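14 de maio de 2022

Acordei cedo e resolvi tratar da roupa antes que o monte crescesse mais. A máquina levou 22 minutos no programa curto e deu para estender quase tudo na varanda. Ficaram de fora as toalhas, que vão amanhã.

Fui à Castus a pé comprar molas e um cesto novo. As molas custaram 5 euros, o cesto era caro e não trouxe. À volta passei pela Flimwood e encomendei a prateleira para o corredor. Demora 30 dias.

Depois do almoço passei à roupa dobrada. Comecei pelas camisolas, que são fáceis, e deixei as calças para o fim. 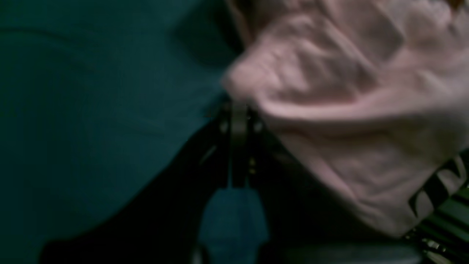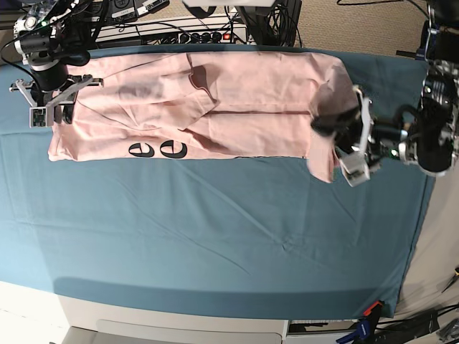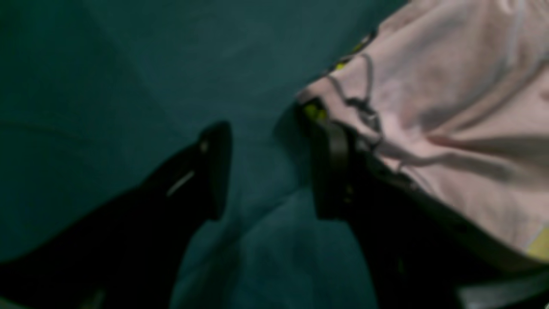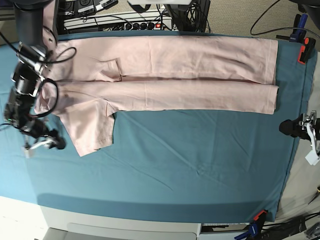 As calças dão-me sempre mais trabalho do que o resto. Dobro-as ao meio no comprimento, depois em três, e mesmo assim a pilha fica torta na gaveta. Nas cor-de-rosa, estendidas sobre o pano azul-esverdeado com as pernas lado a lado, o que sobra para fora é o tecido junto à cintura, e é essa parte que tenho de meter para dentro antes de fechar a dobra. Também ficam vincos perto da cintura. Passo-as a ferro noutro dia.

Jantei sopa. Falta coser o botão do casaco e ligar para a Flimwood por causa da cor da prateleira.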